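Notebook, packaging bench - 7 November 2021

Carton handling and bench surface, continued from the October pages.

Stock in use is the plain brown corrugated from Bomdale. The previous lot from Custero is finished except for a few flats under the sink, which Thaís wants kept for comparison. Do not mix the two. The Custero board is slightly heavier and the slots are cut deeper, so the end panels fold at a different line.

Weighed one flat from each of four bundles. Spread was small enough that I stopped there. Bomdale quotes 200 g per carton and the bench scale agrees to within its own error.

Humidity in the room was 73 percent in the morning, which is high. Board left out overnight had gone soft at the fold lines. Flats from the closed cabinet had not. From now on only the day's flats come out, and the rest stay in with the door latched. The dehumidifier tank was full again - whoever empties it, please write it on the sheet.

Erecting by hand, my usual sequence: square the body, tuck the short ends, press the long edge down last. With the Bomdale board the last tuck springs back if the slot has any fiber left in it. Running a thumbnail along the slot fixes this. Dirceu uses the back of a butter knife and gets a cleaner edge, but he has also split two ends that way.

Countertop. The speckled surface is fine for sliding cartons and poor for finding things dropped on it. Scraps of board, the tan ones especially, disappear into the pattern. I lost a cutter tip for most of an hour and found it by wiping the whole top toward me with a damp cloth. Suggest we wipe after each batch in any case. Paper dust builds up and then the cartons drift when pushed.

Queiroz cleaner leaves a film. Tested a patch at the back with it and a patch with plain water and dish soap, dried both with a lint-free cloth. A carton pushed by one finger stuck and jumped on the first patch and slid evenly on the second. Soap and water it is. The remaining bottle can go to the sink area.

Cartons get held by the two ends. Pressure on the middle of a long face bows the panel, and once bowed it does not come back square.

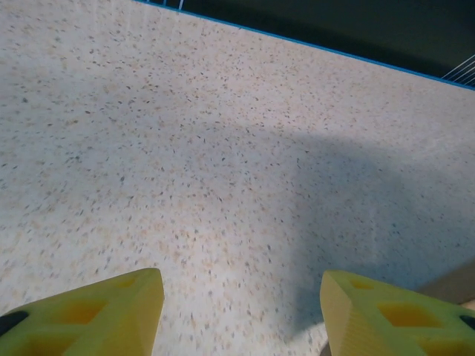
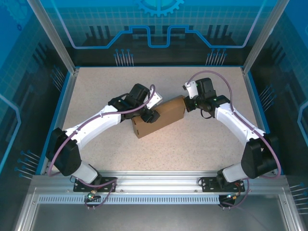 Crush at the ends is the other thing to watch. I have been checking with a straightedge across each end panel against a lamp. Any gap that lets light through for more than a third of the width gets a pencil cross on the flap and goes in the seconds pile. Seconds are still usable for storage, so please do not put them in recycling.

Labels: the Vedico sheets arrived, 75 to a pack. Adhesive is stronger than the old ones and lifts the top ply if peeled. Place once, leave alone.

Stock count gives some 2,000 flats, bundles not opened. Enough until well into next year at the present rate.

To do:
- new cutter tips
- second latch for the cabinet, the lower corner gapes
- ask Thaís whether the Custero flats need the same end check
- Dirceu to return the long straightedge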